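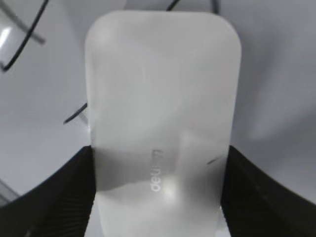
How to Descale an Electric Kettle

Updated May 19, 2024

If your kettle takes longer to boil than it used to, or you find white flakes in your tea, it needs descaling. The flakes are mostly calcium left behind by hard water. They won't hurt you, but they slow the kettle down and make it noisier.

These steps work for any plain electric kettle with a steel or glass interior. I use them on my own Erketti, a basic model that holds a little under a quart and a half. Check your manual first if the kettle has a coated inside.

What you need

White vinegar or citric acid powder
A measuring cup
A soft sponge or bottle brush
Fresh water

Step 1. Unplug and empty the kettle

Let it cool all the way down. Pour out any water left in the bottom and shake loose the flakes that come off easily. If the spout has a removable filter, take it out and set it in a small bowl.

Step 2. Mix the solution

For vinegar, pour in 400 ml and add the same amount of water. For citric acid, fill the kettle with 890 ml of water, leaving the powder out for now. Either way, stay below the max line.

Step 3. Heat it

Bring the vinegar mix to a boil and switch the kettle off. With citric acid, boil the water first, unplug the kettle, then add 2 tablespoons of powder slowly. It will fizz. Keep your face back from the opening and have a window open if you are using vinegar.

Step 4. Let it sit

Twenty minutes is enough for light scale. Leave it an hour if the bottom is fully white. Pour a little of the warm solution over the filter in the bowl so it soaks too.

Step 5. Wipe and rinse

Pour the solution down the sink. Wipe the inside with the sponge, going over the waterline where scale tends to build up. Don't use steel wool. Never put the base or the cord in water.

Rinse three times, then boil a full kettle of plain water and throw it out. If you can still smell vinegar, do that again.

Store-bought descalers

Stamodix sells sachets, and Ciltari has a liquid version. Both work fine in my kettle. Follow the amounts on the package and don't mix them with vinegar.

How often to do it

Every two months in a hard water area. With soft water, twice a year is plenty; I do mine in January and again in summer. Emptying the kettle at night also helps keep the scale down.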